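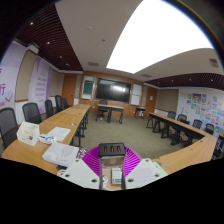 Who is responsible for putting the large meeting room back in order after a booking?
The person who made the booking. Tables go back to the U, chairs are pushed in along the outer sides, and anything brought in is taken out again. The full rules were agreed at the meeting minuted below.

3 shares | 0 comments

MEETING ROOM WORKING GROUP
Minutes of the meeting held on Nov 6, 2021

Present: Brynhildur Hallgrímsson (chair), Vilhjálmur Nørgaard, Analyn Ignacio (minutes), Bjartur Zoëga
Apologies: Þórarinn Þorgeirsson

1. Minutes of the previous meeting

Agreed as a correct record, with one change. Under item 4, "storage cupboard" should read "storage room". The cupboard is on a different floor and is not in the group's care.

2. Matters arising

2.1 The door closer has been adjusted. VN tested it with the door held at several angles and had no further remarks.

2.2 The old booking sheet has been taken down. Bookings are now made only through the Puka calendar. BZ reported that two teams were still writing bookings on paper and leaving them at reception. BH to write to both teams.

2.3 The key to the storage room has not been found. Carried forward.

3. Table layout

3.1 The group had before it three layouts: the present U shape, rows facing the front, and a single block. AI had asked regular users which they preferred. Most replies were in favour of the U. The Zesham project team asked for a block for its planning days.

3.2 VN noted that the block leaves no open floor in the middle and makes it hard to pass papers across. It also takes the longest to set up and to undo. BZ said that rows were asked for only when there was an outside speaker.

3.3 Agreed that the U is the standard layout. Any other layout may be used if it is named in the booking. Time for moving the tables, both before and after, must be part of the booked period.

3.4 Tables are to be lifted by two people, one at each end. They are not to be dragged over the carpet. BZ pointed to pulled threads near the door from an earlier move and asked that this be entered in the minutes.

3.5 The gap between the backs of the chairs and the wall was discussed. VN proposed a clear width of 600 mm with chairs pushed in. BH asked whether this was enough for a person carrying a tray. VN replied that it was tight but workable, and that a larger gap would narrow the middle of the U. Agreed at 600 mm, to be looked at again if complaints are received.

3.6 VN to mark the table positions with small pieces of tape on the carpet. Tape must be of a kind that leaves no glue behind. A test piece is to be put down in a corner first and left for a week.

4. Chairs

4.1 The mesh chairs belong to the room. Chairs have been borrowed for the open office and returned late, or a different chair has come back in their place. Agreed that no chair leaves the room without a note in the calendar entry.

4.2 BZ has checked the chairs for faults. On one, the seat sinks slowly under load. On another, a castor is stiff. Both can be repaired and neither needs to be taken out of use for the time being. BZ to obtain a price from Kuhlmann for the parts.

4.3 AI asked for a standard seat height. Not agreed. Users set the height to suit themselves and it was felt that a rule would not be followed.

4.4 Cleaning of the mesh. The present cleaning order covers the tabletops and the carpet only. BH to ask for the chairs to be added and to report the extra cost.

5. Items left on the tables

5.1 AI reported that boxes, packets, loose sheets and leads are regularly left behind, and that the next user does not know whether they may be moved. The cleaners work round them, so parts of the tabletop go unwiped.

5.2 Agreed as follows:
- Tissues may stay on the tables at all times.
- Loose papers left after a meeting go in the tray at reception, where they are kept until the end of the working day and then shredded.
- Boxes and equipment left without a label go to the storage room.
- Leads are to be coiled. Leads that belong to the room will be given a tag.

5.3 BZ asked what should be done with opened packets of wipes, sweets and the like. BH ruled that they count as rubbish unless named. VN asked for his disagreement to be noted as regards wipes.

5.4 Labels. AI has found a roll of 50 blank labels in the stationery stock and will leave it in the room with a pen. No purchase needed at present.

6. Power and cables

6.1 VN gave a short report. Users run leads over the table edge to the wall, where they are a trip risk for anyone passing behind the chairs. Leads should be kept to the tabletop as far as their length allows.

6.2 Two quotations for under-table cable trays were received. Voltasau quoted for trays in steel, fitted from below with screws. The second quotation was for clip-on trays and did not include fitting. The group preferred screws. BZ wished to know whether the trays would foul the table legs when the tables are turned for the block layout. VN had not checked this.

6.3 Agreed to ask Voltasau for a drawing showing the distance from tray to leg. No order to be placed before the drawing has been seen.

7. Budget

7.1 BH confirmed that up to 2,000 euros may be spent on the room before the year closes. The cable trays have first call on this, then the chair parts. Added cleaning is charged to a separate line and does not count.

7.2 ÞÞ had asked by message whether new wall paint could be included. Not supported this year.

8. Any other business

8.1 AI asked that windows be shut by the last user. To be added to the sheet by the door.

8.2 BZ reported that the clock had been set right after the change of hour but was losing time again. New battery to be tried.

Actions

BH: write to the two teams about bookings (2.2); ask for price of chair cleaning (4.4)
VN: tape test and table marks (3.6); drawing from Voltasau (6.3)
BZ: price for chair parts (4.2); clock battery (8.2)
AI: labels and pen (5.4); tags for room leads (5.2); new text for the door sheet (8.1)
ÞÞ: storage room key (2.3)

Next meeting: last week of November, same room, time to be set in the calendar. ÞÞ to take the minutes.

3 shares | 0 comments | Leave a comment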